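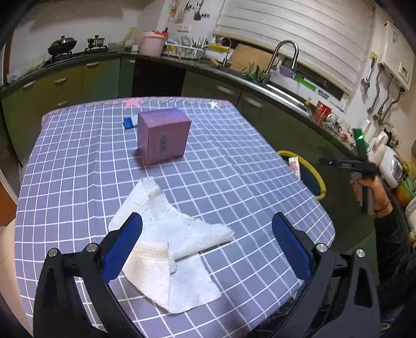 Page 8 of 118

Thread: Printed tablecloth on a kitchen table — wipe-clean or woven?

riet_lambrechts
Picking this up from the previous page. The cloth is the lavender-gray one with the white square grid and the star border. I want to settle two things before I order a second one for the Nelside apartment: whether a printed cloth holds up on a table that gets used for food prep, and whether paper towel is enough for daily cleaning. I go through a lot of paper towel at the moment.

drurar_flats
Depends entirely on the coating. A coated cloth takes a damp wipe and you are done. An uncoated one absorbs, and paper towel only lifts what is still on the surface. Test with a drop of water on a corner. If it beads for a minute, it is coated.

Margus Jõgi
Agree with the water test. Disagree that coated is the better buy. I had a coated cloth from Dorden on a table the same distance from the stove as that one, and it went stiff along the fold lines by August. The woven one that replaced it goes through the machine at low heat and has kept its shape.

drurar_flats
Fold lines are a storage problem. Roll it on a tube.

Margus Jõgi
It was never stored. It came folded and the creases stayed.

björklund_k
Embossed paper towel leaves lint on woven cloth — the texture does hold more liquid than a smooth sheet, so it is a trade. For anything brown (tea, soy sauce, coffee) blot first and do not rub. Then a cotton rag with a little dish soap, then a rag with plain water.

One more point on the layout. With an L-shaped counter the table ends up as overflow for whatever does not fit between the stove and the sink. The dish rack is a loaded item on that counter. Move it and you gain enough space to keep boxes and packets off the cloth.

riet_lambrechts
Move it where? The rack has to drain toward the sink. I have tried it on the other side and the water ran under the cutting board.

björklund_k
Put the yellow tray under the rack instead of beside it, if the size is right. Measure the feet of the rack first.

hollin329
I would leave the rack alone. Plates and bowls are used every day and should stay within reach of the faucet. The rice container could go in a lower cabinet. It has a lid, so it does not need to be out.

Margus Jõgi
Rice in a lower cabinet next to an oven or dishwasher is a bad idea. Both put out heat, and a dishwasher vents steam. Leave it on the counter, away from the wok.

hollin329
There are other cabinets. The ones with the three silver handles, on the left section, for example.

Margus Jõgi
Fair. Those would do.

riet_lambrechts
Did the water test on the far corner. It beaded for a short time and then soaked in, so I assume a thin coating that has worn. I will try the tray under the rack and order woven for the second table. Does anyone know if Dorden cuts to length? I need an overhang of 8 inches on each side.

drurar_flats
They did when I last ordered. Add an inch for shrinkage if it is cotton.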